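Week 4 handout: end-effector kits, reading the offer and checking the unit

Bring this sheet to the lab session. It covers the Gasel two-finger gripper kit, the service plan sold with it by Altora, and the checks you are expected to carry out before writing your review. The review is due at the end of the unit and counts for 50 of the 70 coursework points. The remaining points come from your bench notes.

## 1. What is on offer

The Gasel kit is sold as a complete end effector for small arms. The supplier's offer sheet lists the gripper body with its finger linkage, the mounting hardware, a wrist camera and its bracket, one cable set, and a setup guide. The arm is not part of the kit. Neither is the power supply, and two groups missed that last term when they priced the job.

Altora sells the kit in two ways:

| Option | What you pay for | Who does repairs |
|---|---|---|
| Purchase | Kit and setup guide | The buyer |
| Service plan | Kit, yearly inspection, replacement pins and cables | Altora |

The plan is priced per gripper, with no discount for several units at one site. Read the terms on cable damage before you compare prices. A cable that wears through in normal use is covered. A cable that was routed differently from the guide is not, and the supplier decides which case applies.

For the cost exercise, assume the buyer is Letley, a small packing firm with two arms running one shift. Letley has one maintenance technician and no robot programmer.

## 2. How the finger linkage works

Each finger link turns on a steel pin. The pin is held between side plates, and the link wraps around it at the knuckle. When the drive pushes the lower part of the linkage, the finger swings about the pin.

A pin joint of this kind is simple and cheap to replace. Its weak point is play. As the pin or the bore wears, the link can move slightly from side to side or rock before it starts to turn. At the knuckle the movement may be too small to see. At the fingertip it is larger, in proportion to the length of the finger. 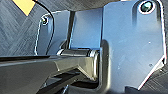 Play matters more for some jobs than others. A gripper that picks up soft bags can work for a long time with a worn pin. A gripper that places small parts in a fixture cannot. Your review should say which kind of job you have in mind before it says whether the wear is acceptable.

The formula for the notes is:

tip movement = (joint clearance ÷ bearing length) × finger length

Bearing length is the length of the pin that is supported inside the link. Measure it with the calipers. Do not take it from the setup guide, which gives the overall pin length.

## 3. Cables

Most faults reported on wrist-mounted equipment in our lab have been cable faults. The cable has to follow the wrist through its whole range, and it has to stay clear of the fingers while it does so. Too little slack and the connector takes the load. Too much and the loop can catch on the work or hang in front of the camera.

Check the following with the power off:

1. Move the wrist by hand to each end of its range and watch the cable the whole way.
2. Look for any point where the cable touches a plate edge.
3. Open and close the fingers by hand. Note the smallest gap between the cable and a moving part.
4. Check the outer cover for flat spots or shine.

Repeat step 1 with the fingers open. Groups often do it only with the fingers closed and record a gap that is too generous. 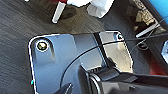
*Fig. 2. Thin black cable curving across the plate, with the gripper in the foreground.*

## 4. Fasteners and plates

The setup guide asks for a fastener check after the first week of use and then once a month. In your notes, record every mounting hole you inspect and whether you could see a fastener seated in it. If you cannot tell, write "not confirmed" and look again with a flashlight. Do not write "missing" on the strength of a camera view. A recessed head in shadow can look the same as an open hole.

Scratches on a plate face do not affect function. A raised burr on an edge near the cable does, and should be reported.

## 5. The comparison unit

The Xiong gripper will be on the second bench. It uses sliding jaws in place of pivoting fingers, so the play formula in section 2 does not apply to it. Compare the two on these points only:

- time to remove and refit a finger or jaw
- cable path and clearance
- what the wrist camera can see of the fingertips
- spare parts a buyer would need to keep on the shelf

Leave grip force out. The two suppliers measure it at different points, and the figures cannot be set side by side.

## 6. What to hand in

Bench notes, in pencil or ink, on the day. The review follows in September, typed, with your cost table for Letley attached. State which Altora option you would recommend and what would change your mind. If your measured play differs from that of the group next to you, keep your own figure and say how you took it.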